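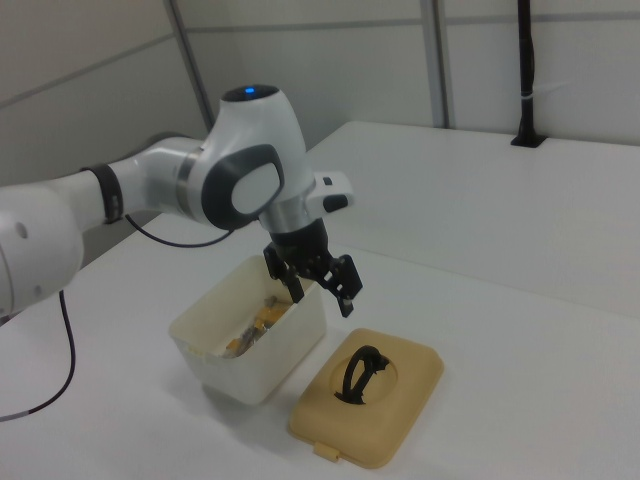 Gripper open over the parts tub, lid off to the side.

Calline teach handle, 2 weeks in. Short version: keep it. Bolts on by the wrist, you drag the arm where you want it, press, next point. Much quicker than the pendant for us. First pick path took 8 minutes, and I'm slow.

Not great: the remote mode. Laggy over wifi, fine on a cable. Small parts at the bottom of a tub are still fiddly, expect to redo teh last inch a few times. Manual is thin. Emailed Hrynyshyn support, got a usable answer next morning.

Paid $1,084 plus 190 for the spare cable, wich should be in the box. Four stars. Would buy again, wouldn't bother with the remote license.

Rasmus Eglītis, 29 April 2025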